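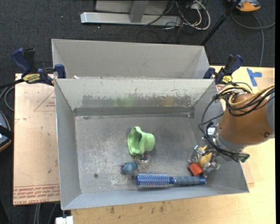
One of the gray metal bins on the sorting bench, with a hairbrush, a green cup-like piece and a little blue toy figure still to go.

Hi, I'm Joyce Lukumay, and I run Wullow with my business partner Gerrit Segers. We take in mixed household odds and ends, the stuff from the bottom of drawers and the backs of closets, and we get it sorted and on its way to somebody who wants it. If you've ever cleared out a parent's house you know exactly the stuff I mean!

We started out in my garage in Zerville with 3 bins and a folding table. Gerrit had just left his job at a moving company, where he'd watched box after box marked MISC go straight to the dump, and it drove him crazy. I had a garage (and, okay, quite a few MISC boxes of my own). By the following April the cars were living on the street full time and my husband was asking pointed questions, so we rented the unit on Jansen Road, and we're still there.

These days we handle 3,000 items in a good month. Toys, brushes, kitchen cups, game pieces, key rings, you name it. Everything goes into an open metal bin first. I wanted nice plastic tubs in cheerful colors and Gerrit wanted sheet metal, and we argued over it for weeks. He won. The bins are scuffed all over the bottom now and they'll probably outlast both of us.

From the bins things get split up by type. Toys go to the toy shelves, kitchen things go to the wash sink, and hairbrushes and combs have a crate of their own. Small figures are my favorite, and I will absolutely stop work to show you a good one. Pieces that belong to a set wait on the matching wall, which has 55 labeled cubbies and is never, ever full enough to please Gerrit.

Most of what we sort ends up at our shop in Zevham, where nearly everything is priced by the scoop. We also make up mixed boxes for teachers and craft groups, and 300 of those went out last year (thank you, art teachers, you are wonderful and you take the weird stuff).

Want to drop something off? Come by the Jansen Road unit any Friday before 4 p.m. and use the side door. Please tape your boxes shut and keep glass and batteries out of them. If you've got a whole houseful, call first and ask for Gerrit. He has the van keys.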